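I have written the house rules for our picking cell three times now. Version one was a page. Version two was nine pages and had a flowchart. Version three is a thread, because threads get read and flowcharts get laminated.

Rule 1. If you move the bin, you say you moved the bin. On the whiteboard, with your name. Last Saturday I lost an entire morning to an offset that turned out to be Junaid's elbow. Junaid has been very gracious about it, for someone whose elbow it was.

Rule 2. Clamps are part of the calibration. They aren't storage and they aren't yours to borrow for the bookshelf at home. A clamp comes off, the cell gets recalibrated before the next run. Yes, even if you put it back "in exactly the same spot." I have measured your exactly the same spot.

Rule 3. Cables get tied where they're meant to be tied, with slack for the full wrist rotation. Check the whole range at slow speed before you go anywhere near production speed. A cable has one way of telling you it's too short and you won't enjoy it.

Rule 4. Hands stay out of the bin while the arm is enabled. Paused is enabled. "Just sitting there" is enabled. I once had a visitor from Dindia explain to me that it looked asleep. 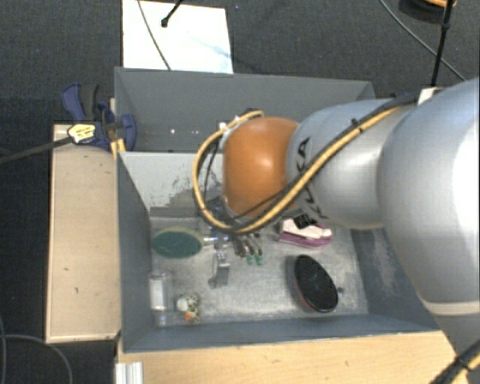

Cables tied, clamp on, mixed items in the front compartment.

Rule 5. Test with awkward objects. Everybody's gripper can pick up a cube. I want ovals, I want see-through things, I want whatever came out of the bottom of Natalia's desk drawer. If your success rate only holds for cubes, write "cubes" beside it in the report.

Rule 6. Log the misses. All of them, including the one you've decided doesn't count. We had 52 misses in the March log and the most useful one was marked "ignore, weird."

Rule 7. One person holds the pendant. If you want it, ask for it, and wait until it is in your hand before you start giving opinions. Uriel and Jaqueline have both read this rule aloud to each other, at volume.

Rule 8. Scuffs on the bin are information. Before you swap a worn panel, write down where the wear is and have a think about why the gripper might keep visiting that corner. Then swap it.

Someone always asks whether this replaces the proper risk assessment. It does not. The risk assessment is in the red binder, it's signed, and it wins every argument with this thread. These are the manners that sit on top of it.

Someone else always asks about the software interlock from Cloneteck. Love it. Still want the physical e-stop within reach of whoever is running the cell, and still want it tested at the start of the shift. Two people have told me this is old-fashioned. Fine, colour me old-fashioned.

Rule 9, added at the request of Nouhaila, who has to come in after the rest of us: end of day, arm parked, power off at the cabinet, bin emptied and the objects back in their tub. The tub has a lid. The lid goes on the tub.

Suggestions for rule 10 welcome. Junaid, yours is noted and we aren't padding the whole workstation.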